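Norkura Garment Steamer: Section 4, Filling and First Use

Read this section before you plug in the steamer. 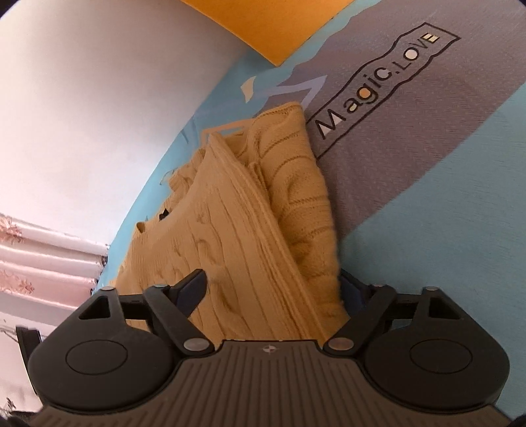
1. Lift the tank straight up and off the base.
2. Turn the cap to the left and fill the tank with cold tap water. The tank holds 580 ml. Do not fill past the MAX line.
3. Close the cap, press the tank back down until it clicks, and wipe any drips off the base.
4. Plug the cord into a grounded wall outlet. Do not use an extension cord.
5. Set the dial to LOW and wait for the green light.
6. Point the head into a sink and hold the trigger until the steam is steady.

Note: Some spitting is normal the first time. Empty the tank and repeat steps 2 to 6 if it continues.

Knitwear: Stay on LOW. Keep the head off the yarn, let the piece cool flat, then fold it. Hangers stretch the shoulders.

CAUTION: Steam burns. Never steam clothing while it is being worn. Unplug the unit before refilling.

In hard water areas, descale after every 4 tanks. Use Norkura descaler, part 1588, and follow the steps in Section 6.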